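Jurkley-Soft: README

Grasping soft packets from wrist camera video. Data card plus notes on the method. Still being tidied up, numbers final as of September.

What's in it

2,231 clips of a hand-held gripper picking up floppy food packaging off a white table. Clips are wrist view only, colour, no depth. Labels per clip – grasp start, grasp end, held or dropped. Nothing finer than that.

Splits: 1,000 clips for training method A (Barbier), 1,000 for method B (Ferkum), the remaining 231 held out for both. No clip is in more than one split. Yes this means the two methods saw different data, see Limits.

Method

Barbier predicts finger width straight from the picture. Ferkum first guesses where the packet will sag, then picks a width. Same backbone, same training time, run on the Pakbridge bench arm afterwards. Both get the last 2 seconds before contact and no more. 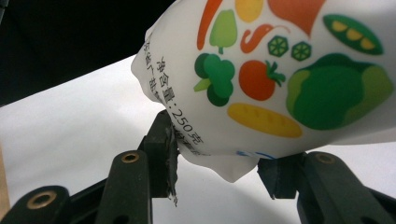
Wrist view, 250 g pouch with vegetable print, held between the pads.

Pouches like this are the hard ones. Glossy plastic, wrinkles, busy print. Barbier tends to lock onto the printing and close in the wrong spot. Ferkum does better on creased corners but is slower, and it's worse on flat sachets for reasons we haven't sorted out yet.

Labelling

Held = packet clear of the table when the clip ends. Dropped = anything else, including slow slides. Labels were done by hand in one pass. Borderline slides were not relabeled, so expect some noise there.

Limits

- one table, one colour, one set of lights
- finger pads wore down during recording and we didn't log wich clips had the older ones
- different training clips for the two methods, so don't read small gaps as real
- a lot of the packets have Chinese text on them, not tested much on other packaging

Use

Unpack, point the config at the clips folder, run the split check before anything else. If the split check fails your download is probaly short. Research use only for now – licence file to come.

Related
Pakbridge bench arm setup notes
Barbier weights and config
Ferkum sag labels
Jurkley-Rigid (boxes and tins)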